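Red lentils going to mush, what am I doing wrong?

inge_hofstetter
February 16, 2025
So I finally bought into the whole cook-once-eat-all-week thing, and I went a bit overboard and came home with a huge bag of split red lentils from Nerneck. My plan was lentil salad for lunches. What I've got is lentil paste. Twice now! I gave them 17 minutes at a simmer, same as my sister does with her green ones, and there wasn't a single lentil left in the pot, just orange sludge. I have a Vetex saucepan with a heavy bottom if that matters. Is it the pan, the lentils or me?
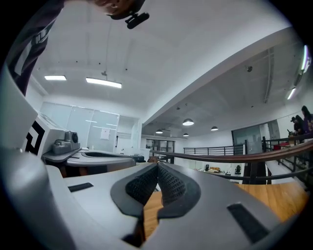 siuming_t
It's the lentils, don't blame the pan. Split reds have no skin on them so they fall apart, that's what they're for. If you want them in a salad, soak them for an hour, drain, then give them 7 minutes at the very most and start tasting at five. Even then they're on the soft side.

Chia-jung Chow
Seven is too long after a soak, sorry Siu-ming. I do four, then straight under the cold tap. But I'd just buy the little dark green ones for salad and save myself the bother.

siuming_t
Depends how old the bag is. Mine had been in the cupboard since August and they needed every bit of it.

inge_hofstetter
OK so I'm using the wrong lentil, lol. I do still have most of this bag to get through though, and I'd hate to waste it. I tried the second batch as a sort of dip with lemon and cumin and my husband ate it on toast without complaining, so that's something.
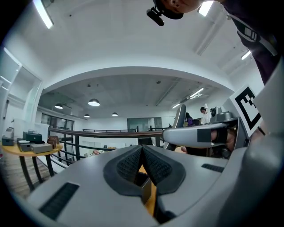 The other thing I wanted to ask is about salt. My mother always said never salt the water or they'll stay hard, so I've been leaving it until the end, and everything tastes flat no matter how much I put in afterward. Do you all salt early?

yeeman_fung
Early, always. I've never had a hard lentil from salt. Old lentils, yes. Very hard water, yes.

Chia-jung Chow
Agree on salt. Vinegar or tomatoes are what you want to hold back.

fungping
I'm on your mother's side, I salt at the end and like it that way. For the dip, try a spoonful of tahini and some of the Zandov smoked paprika. And the mush freezes really well! I do it in 8 small tubs and drop one into soup whenever I need it thicker.

inge_hofstetter
Ooh, freezing, I hadn't thought of that. Going to salt half and leave half tonight and see which one he eats first.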